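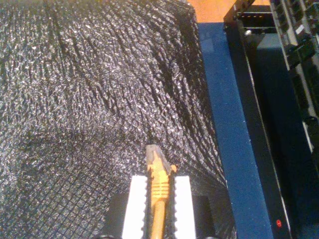
Connecteur jaune tenu entre les doigts de la pince, languette visible en haut.

Décembre 2020 - visite à l'atelier Flereck

Démonstration de câblage réseau par robot, 60 minutes environ, questions comprises. Banc à deux bras blancs, tapis noir sur la table, baie juste derrière. Le projet s'appelle Drenlow chez eux. On nous a laissés approcher entre deux essais.

Point qui m'intéressait : la prise du câble. Les doigts ont un bord cranté et serrent la fiche, le câble passe dans l'intervalle. À comparer avec nos mors lisses du banc Musta, où la fiche tourne dès qu'on pousse un peu.

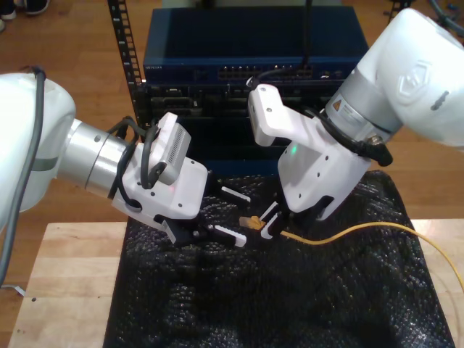 Ils annoncent 8 insertions réussies sur 10 quand la fiche est présentée droite, nettement moins quand elle part couchée. Pas de chiffre donné pour ce second cas. La raideur du câble les gêne plus que la vision - même constat que nous en avril.

À faire :
- demander le plan des doigts crantés
- refaire notre série de 10 avec un câble à manchon souple
- voir si la cale Shimada suffit pour bloquer la rotation

Reste à savoir comment ils gèrent la languette au retrait. Question posée, réponse vague.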